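Red ink, square stamp

I have been stamping things on and off since January, mostly the corner of letters and the inside covers of books. The stamp is a small square one on a light wooden block, and it prints a red seal with carved-style characters. I use it with a round red pad in a shallow clear dish. It is not a complicated hobby, but it took me a while to get a print I was happy with, so I am writing down what I do now.

First, the surface. I used to stamp on a folded tea towel, on the advice of a leaflet. The towel gave too much and the middle of the print came out darker than the sides. Then I tried straight on the table, which printed well enough but worried me, as pale wood and red ink do not get on. Now I put a white board on top of the table. It is hard and flat, and I can see at once if there is a stray bit of grit under the paper.

The drawback is that a white board shows everything. Mine has red specks from the pad, plus some faint blue and turquoise marks. I wiped it with Drullex on Sunday and the specks got paler and pinker without going away. I have stopped minding.
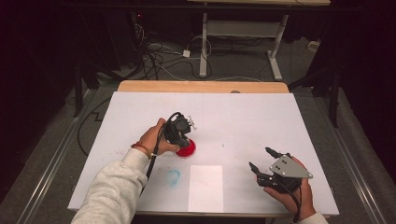 How much ink does the stamp need?
Less than most people use. Three or four light taps on the pad, turning the block a little between taps, will cover the face. If ink has gathered in the grooves between the characters, there is too much on it, and a blot on scrap paper will take off the worst.

I learned that by wasting paper. My early prints had a thick wet rim and the fine lines had closed up. I thought the stamp was badly cut and nearly sent it back to the shop in Brumness. Wondimu Mersha, who sold it to me, asked me to post him one of the prints, and wrote back a single line telling me to press less hard into the pad. He was right, and I kept the stamp.

Paper matters more than I expected. I have tried these:

Ordinary printer paper. Fine for practice. The print is a bit flat but the edges are sharp if you don't overload it.
Dalleck writing paper, cream. My favourite for letters. It takes the ink slowly, so leave it alone for a good while before folding.
Glossy card. Don't bother. I left a piece overnight and still smudged it with my thumb in the morning.
Brown envelopes. Good, though the red goes rather dull.

I cut the practice paper into small rectangles, which makes it last longer and means I can set a fresh one down without moving everything. I have kept the better ones in an old biscuit tin. There must be some 713 in there by now, going by the thickness of the pile, and I should throw most of them out.

For the print itself I put the paper flat, line up the block by eye, and bring it straight down. Then I press evenly, hold for a slow count of two, and lift straight up. Rocking it helps if the paper is rough, but on smooth paper it only gives you a double edge. I hold the paper down at one corner with the other hand while I lift, or it comes up with the stamp.

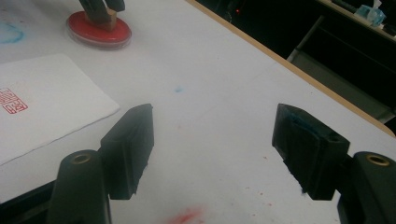

Getting the seal square to the paper is the part I still get wrong. A slight lean looks quite nice on a letter. On a bookplate it looks like a mistake, and I have 16 bookplates in a drawer that I can't bring myself to use. A pencil line helps, but then you have to rub it out, and rubbing out near fresh red ink is asking for trouble. What works better is an L-shaped piece of card. Lay it on the paper, slide the block into the corner, press, and take the card away last.

Cleaning up takes a couple of minutes. I blot the stamp on scrap until it prints next to nothing, then wipe the face with a barely damp cloth and stand the block on its end to dry. I go over the carving with an old soft toothbrush every few weeks. The lid goes straight back on the pad, as I let one dry out in the spring and never got it going again.

Next I want to try the stamp on cloth, for some plain cotton bags. That needs a different ink, and I haven't ordered it yet.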